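**Shared kitchen surfaces: proposed change to the cleaning standard**

**facilities_korino** wrote:

Residents of Korino House are advised that the management office is reviewing the cleaning standard for the shared kitchens on floors 2 and 4. Under the proposal, vinegar-based cleaners would no longer be permitted on any countertop, and a neutral soap would be supplied in their place. Comments may be posted in this thread until noon on Saturday.

**a_danladi** wrote:

On behalf of the floor 4 residents, I wish to record our support. The current standard was written when the counters were laminate. It has not been revised to reflect the new surfaces, and the notice above the sink still recommends vinegar.

Abimbola Danladi
Floor 4 representative

**tamuno_west** wrote:

I must respectfully disagree. Vinegar has been used in the floor 2 kitchen for years without a single complaint on record. The proposal does not state what the neutral soap will cost or who will pay for it. Residents already contribute to the supply fund, and any increase should be put to a vote.

**facilities_korino** wrote:

The cost for the year is estimated at 300 dollars and would be met from the existing fund. No increase in contributions is planned.

**kusitz_reader** wrote:

It would be helpful to know which material is installed. Vinegar will etch marble and other stones that contain lime. Granite is more resistant, although its sealer may wear down over time. Quartz is generally less sensitive, but most care guides still advise mild soap for daily use. A single rule for all kitchens may not be necessary.

**a_danladi** wrote:

The previous speaker raises a fair point. I do not have the installer's paperwork.

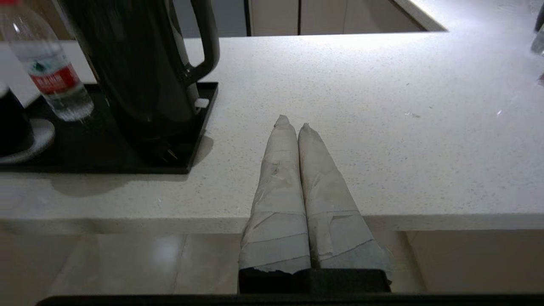 *Light speckled countertop, stone or quartz.*

**kusitz_reader** wrote:

Thank you. I would not wish to name the material from a photograph. The office should request the care sheet from the supplier before the rule is adopted.

**tamuno_west** wrote:

I support that request. My objection to a general ban stands. If the care sheet permits vinegar, the present standard should remain in force on floor 2.

**facilities_korino** wrote:

The office has written to the supplier and will post the care sheet when it is received. Until then, residents are asked to use dish soap and warm water on all shared counters. The notice above the floor 4 sink will be taken down this week.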